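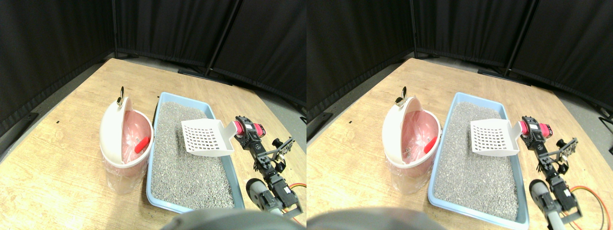
14 Jul 2018

I spent most of June trying to predict when a dead rocket stage would come down, and got it wrong by three orbits. These are my notes on why, mostly so that I don't repeat the same mistakes on the next one.

The object was an upper stage left over from a communications satellite launch. It had been in a long, stretched orbit for years, dipping into the top of the atmosphere at its low point and climbing back out again. Each dip took a little speed off it, which lowered the high point. By the start of June the high point was under 3,000 km and falling every day. Once it dropped below 2,000 km I started a daily log.

The method is simple enough. You take the published orbital elements, propagate them forward with a model of the atmosphere, and let drag do the work until the altitude reaches a value where nothing survives another lap. I use 80 km as the cut-off. Others use slightly different figures and it makes very little difference, as the last part happens so quickly.

The hard part is the drag. It depends on the mass of the object, the area it presents to the air, and how dense the air is. I knew none of these well. The dry mass of the stage is published, but there may have been propellant left in it. The area depends on how it is tumbling. A long cylinder going end over end presents a different average area from one rolling like a log, and the tumble can change as the air gets thicker.

The usual fix is to roll everything you don't know into one number, the ballistic coefficient, and fit it to the recent decay. I wrote a script for this last year and called it Ellinon. It takes a run of element sets, tries a range of coefficients, and keeps the one that best matches the change in mean motion. It is slow and the plotting is ugly.

My first mistake was the length of the fit. I was using 9 days of elements. That is fine for a near-circular orbit where conditions change slowly. In the last week of this one, the low point had sunk far enough that the air at the start of the window and the air at the end were hardly the same problem. The fitted coefficient was an average of two different situations and described neither. Cutting the window to 3 days gave a noisier answer but a much better one.

The second mistake was the solar flux. I had typed in a fixed value in the spring and forgotten about it. The Sun is very quiet at the moment, so the error was small from day to day, but a small error in density applied for weeks adds up. The script now reads the value from a file and stops if the file is more than a day old.

The third was pointed out by Imogen Hartley, who runs her own predictions and compares them with mine by email. I was treating the atmosphere as if it did not rotate. It does, more or less along with the ground, and for an orbit tilted at a modest angle this lowers the relative wind by several per cent. The fit hides most of the effect, as it simply comes out in the coefficient. It matters more when you try to compare that coefficient with a figure worked out from the size and mass of the stage, and mine had never agreed. With the correction in, the two are much closer.

I re-ran the whole of the last week with all three changes. The new prediction made two days before the end is out by less than one orbit. I don't take too much comfort from that, having known the answer when I ran it. One good result from one object could easily be luck.

There was no sighting of the re-entry as far as I know. The final track was over open ocean for most of its length, in daylight.

Next on the list is a smaller stage in a near-circular orbit, which should be kinder. I'll put the first prediction up here once the high point drops below 300 km, with the window length and flux value stated alongside it. The updated script needs its plotting sorted out before I share it.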